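How to Draw a Measured Elevation of an Old House Front

6 min read

A measured elevation is a flat, scaled drawing of one face of a building. It shows the walls, openings and trim in their true proportions, without perspective. You need one before you repair a porch, order replacement moldings or apply for permission to change a front in a historic district. It can also be the only record of details that get lost later.

This guide covers a two-story house with a gabled roof and a front porch. The same method works for a storefront or a small church, with more time allowed for the upper parts.

What you need

A 25-foot steel tape, a longer open-reel tape, a plumb bob, a line level, chalk, a clipboard, graph paper and pencils. A profile gauge is useful for moldings. A laser distance meter saves time on heights, but check it against the steel tape before you trust it.

Step 1. Sketch the front by eye

Stand across the street and draw the whole front freehand, filling most of a sheet. Get the order of things right and ignore the scale. Put in the foundation line, water table, corner boards, windows, doors, frieze, cornice and roof edge. Leave wide margins for dimensions.

Then make separate, larger sketches of anything too small to mark up on the first sheet: one window with its casing, one porch post, one bracket, the front door surround.

Step 2. Set a datum line

Old houses settle. If you measure heights up from the ground or the sill, every error in the building goes into your drawing. Snap a level chalk line across the front at a convenient height, using the line level on a tight string first. On brick, a mortar course can look level and be out by 2 inches from one corner to the other, so use the string anyway.

All heights are taken up or down from this line.

Step 3. Take running dimensions

Hook the long tape at the left corner and stretch it along the datum. Without moving it, read off the position of each edge: corner board, window casing, sash opening, casing again, and so on to the far corner. Write the readings as a running string. Adding up separate short measurements builds up error, and on the Lundovley house front we lost over an inch that way before starting again.

Record casings and openings separately. A note that just says "window, 34" is no use at the drawing board.

Step 4. Take the heights

Drop the plumb bob from an upper window and measure along the string. For clapboards, count the courses between the datum and the frieze, measure the exposure of 8 courses together and divide. Check the result against a laser reading to the soffit.

For the roof pitch, hold a level flat against the rake board, mark 12 inches along it and measure the vertical distance from that mark to the board. Write it as rise over 12.

Step 5. Record the moldings

Press the profile gauge square to the molding and trace it full size onto paper. Thick paint rounds off the edges, so look for a protected spot, such as behind a shutter or under a porch roof. Label each tracing with its location and mark which way is up.
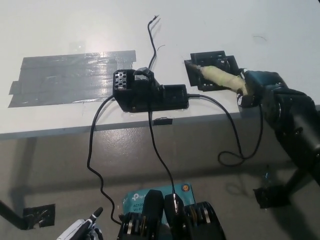
Step 6. Draw it to scale

Use 1/4 inch to the foot for the whole front and a larger scale for details. Start with the datum, then the corners, then the openings, then the roof. Leave trim for last. Draw what you measured, including a sill that slopes, and write a note beside anything out of true.

If a dimension doesn't close, mark it and go back to the house. Don't split the difference.

Step 7. Label and file

Add a title, address, scale bar, north arrow and the date of the field measurements. A scale bar stays correct if the sheet is copied at another size, and a written scale does not. Keep the field sketches with the finished drawing, creases and all.

If you can, go back once in December when the leaves are down. The upper cornice is easier to see, and a missing bracket or vent often shows up then.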